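Warum wird es im Kühlschrank kalt?

Stell dir vor, es ist ein heißer Nachmittag, du kommst verschwitzt vom Spielen nach Hause und machst als Erstes die Kühlschranktür auf. Ach, tut das gut! Ein bisschen kühle Luft fällt dir auf die Zehen, und du möchtest am liebsten so stehen bleiben. Irgendwann ruft dann jemand aus dem Nebenzimmer: »Tür zu, das kostet Strom!« Bei uns zu Hause war das immer meine Großmutter, und sie hatte wirklich sehr gute Ohren.

Aber woher kommt die Kälte eigentlich? Im Kühlschrank liegt ja kein Eisblock, und es bläst auch kein Schneesturm durch die Rückwand. Dieselbe Frage hat uns Kanchan gestellt, die in die dritte Klasse geht und uns einen langen Brief mit vielen Ausrufezeichen geschrieben hat. Liebe Kanchan, hol dir etwas zu trinken und mach es dir gemütlich, denn wir müssen ein kleines bisschen ausholen.

Zuerst kommt nämlich eine Überraschung: Ein Kühlschrank macht gar keine Kälte. Er schafft Wärme weg. Das klingt vielleicht wie dasselbe, aber für Leute, die sich mit Physik beschäftigen, ist es ein großer Unterschied. Kälte kann man nicht in eine Kiste füllen. Kalt ist etwas dann, wenn wenig Wärme darin steckt. Wenn du also einen warmen Pudding in den Kühlschrank stellst, dann wandert die Wärme aus dem Pudding in die kühlere Luft, und der Kühlschrank muss sie einsammeln und nach draußen tragen.
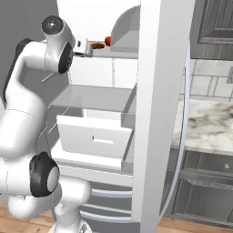 Wohin geht die Wärme, die der Kühlschrank wegschafft?

Sie landet in der Küche. Bei vielen Kühlschränken sitzt hinten ein Gitter aus dünnen Rohren, und dort gibt das Gerät die Wärme an die Luft im Zimmer ab. Bei anderen sind die Rohre in den Seitenwänden versteckt. Leg einmal die flache Hand außen an die Seite eures Kühlschranks (nicht hinten hineingreifen, bitte!), manchmal fühlt sie sich ganz lauwarm an. Das ist unter anderem die Wärme aus deinem Pudding.

Jetzt willst du bestimmt wissen, wie das Einsammeln funktioniert. Dazu gibt es einen Versuch, für den du nur etwas Wasser brauchst. Mach deinen Handrücken nass und puste kräftig darüber. Merkst du, wie kühl das wird? Das Wasser verdunstet, es wird also zu einem unsichtbaren Gas und fliegt davon, und dafür braucht es Wärme. Die holt es sich einfach von deiner Haut. Deshalb frierst du auch, wenn du im Schwimmbad aus dem Becken kletterst und dein Handtuch wieder einmal ganz am anderen Ende der Wiese liegt.

Im Kühlschrank passiert etwas ganz Ähnliches, nur eben in Rohren. Durch diese Rohre fließt ein besonderer Stoff, den man Kältemittel nennt. Das Kältemittel verdampft schon, wenn es sehr kalt ist, viel leichter als Wasser. In den Rohren an der Innenseite wird es vom flüssigen Stoff zum Gas und saugt dabei die Wärme auf, so wie das Wasser auf deinem Handrücken. Danach strömt es als Gas weiter zum Kompressor. Der Kompressor ist eine kräftige Pumpe, und wenn es in eurer Küche ab und zu brummt, dann hörst du ihn bei der Arbeit. Er presst das Gas zusammen, und dabei wird es heiß. Vielleicht hast du schon einmal einen Fahrradreifen aufgepumpt und gemerkt, dass die Luftpumpe unten warm wurde? Da wird Luft zusammengedrückt, und auch sie erwärmt sich.

Das heiße Gas fließt nun durch die äußeren Rohre, gibt seine Wärme an die Küche ab und wird wieder flüssig. Dann muss es noch durch eine ganz enge Stelle hindurch. Dahinter hat es plötzlich viel mehr Platz, der Druck sinkt, es wird richtig kalt, und die Reise geht von vorne los, immer rundherum, wie ein Karussell, bei dem innen die Wärme einsteigt und außen wieder aussteigt.

Dafür braucht das Karussell natürlich einen Antrieb, und der kommt als Strom aus der Steckdose. Von allein wandert Wärme nämlich immer nur vom Warmen zum Kalten. 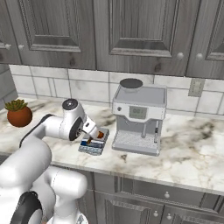

Früher, als es in den Häusern noch keinen Strom gab, mussten sich die Menschen anders helfen. Viele hatten einen tiefen Keller, in dem es auch im Sommer kühl blieb. Andere stellten einen Eisschrank in die Küche, einen Schrank mit dicken Wänden, in den oben oder an der Seite ein Stück Eis gelegt wurde. Das Eis hatte man im Winter aus zugefrorenen Seen gesägt und in Stroh oder Sägespäne gepackt, damit es möglichst lange hielt. Ein Mann mit einem Wagen brachte es bis vor die Haustür, und wenn er vorbeikam, liefen oft die Kinder hinterher und hofften, dass ein Splitter zum Lutschen für sie abfiel.

Bei uns in der Redaktion haben wir lange darüber gestritten, ob man mit einem offenen Kühlschrank im Sommer die Küche kühlen kann. Bhupendra war fest davon überzeugt. Was meinst du? Überleg noch einmal, wo die Wärme hingeht! Der Kühlschrank holt sie vorne aus der Küche heraus und gibt sie hinten wieder in die Küche hinein, und weil der Kompressor beim Arbeiten selbst warm wird, kommt sogar noch etwas dazu. Am Ende ist es im Zimmer also wärmer als vorher. Bhupendra hat dann für alle Eis am Stiel besorgt, und damit waren wir sehr einverstanden.

Und wie kalt soll es drinnen sein? Bei ungefähr 4 Grad halten sich die meisten Lebensmittel gut. Milch wird ja sauer, weil sich winzige Lebewesen darin vermehren, die Bakterien heißen und so klein sind, dass du sie ohne Mikroskop nicht sehen kannst. Wenn es kühl ist, werden sie träge und vermehren sich langsamer. Ganz verschwinden tun sie nicht, und deshalb verdirbt auch im Kühlschrank irgendwann etwas, wenn man es hinter dem Gurkenglas vergisst.

Nicht alles fühlt sich dort wohl. Bananen bekommen in der Kälte schnell eine braune Schale, und Tomaten verlieren einen Teil ihres Geschmacks. Die dürfen ruhig in der Obstschale bleiben.

Zum Ausprobieren: Stell ein Thermometer für 20 Minuten in ein Glas Wasser auf das oberste Fach und lies es ab. Dann machst du dasselbe ganz unten, über dem Gemüsefach. Kalte Luft ist schwerer als warme und sinkt nach unten, deshalb ist es in vielen Kühlschränken dort am kältesten. Schreib dir beide Zahlen auf und frag vorher zu Hause, ob du das Thermometer benutzen darfst. Und zwischendurch bitte die Tür zumachen!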